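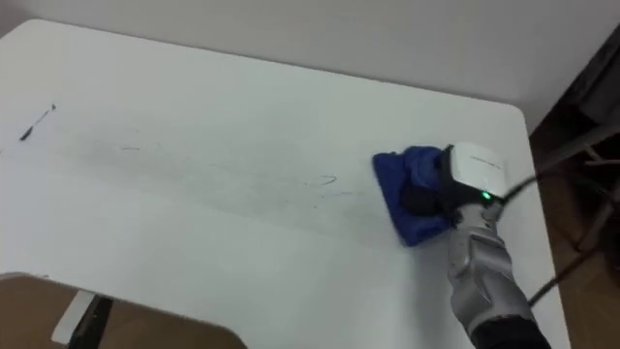
Wiped marker on a white tabletop, faint lines still showing.

Toning paper with charcoal, then drawing with an eraser

by Bilal Sfeir

Quick one today. Got asked for this after the Rinel workshop so typing it up before I forget the order.

What you need

Paper, 90 lb or heavier, with a bit of tooth. I use the Prostis drawing pad, 14 x 17. Soft vine charcoal, one fat stick. Compressed charcoal for the darks later. Kneaded eraser. A hard white eraser with one corner cut sharp. Old cotton T-shirt, cut up. Tape. Drawing board.

Step 1. Tape it down

All four sides. Leave a half inch border under the tape, you'll be glad of it when you peel. Tilt the board if you can so the dust falls away.

Step 2. Lay the tone

Side of the vine stick, not the point. Light pressure, go all one way, then across. Don't fuss with it. It will look streaky and awful, fine.

Now the rag. Small circles, whole sheet, then long strokes edge to edge. Want a middle gray, same as a cloudy sky. Too dark? Knock it back with a clean bit of rag. Too light, another coat. I usually do two.

Keep your fingers off it. Skin oil leaves spots that charcoal grabs and won't let go of. Ask me how many drawings.

Step 3. Find the big shapes

Thin vine lines, barely there. Wrong line, wipe it with the rag and the tone just closes over it. Move things around now while it's cheap to do. I'll shift a horizon three or four times on a landscape.
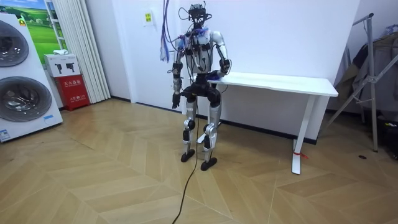 Squint a lot. You're after two groups only, light and not light. Skip eyelashes, leaves, feathers, all that.

Step 4. Lift the lights

Kneaded eraser, warmed up in your hand. Press and lift for soft lights, drag for harder ones. Fold the dirty part in every couple of passes or you're just pushing gray around. Start with the second brightest area and save the brightest for last.

Then the hard eraser for the few sharp bits. Edge of a cloud, wet rock, the rim of a cup. Wipe the corner on scrap between strokes. Recut it when it goes round.

Step 5. Darks

Compressed charcoal now, and go slow, it dosen't lift like vine does. Put in your one darkest dark and judge everything else off that. Leave plenty of the middle gray alone. Most people cover too much of it.

Step 6. Fix

Outside or by an open window. Two or three thin coats, let each one dry, hold the can back an arm's length. I've been using Eltach workable and it darkens the lights a little, so lift a touch brighter than you think you need to. You can draw back into it after but erasing gets harder.

Peel the tape slow, away from teh drawing. Glassine over the top if it's going in a drawer.

Toned ink version coming in May, different paper for that one.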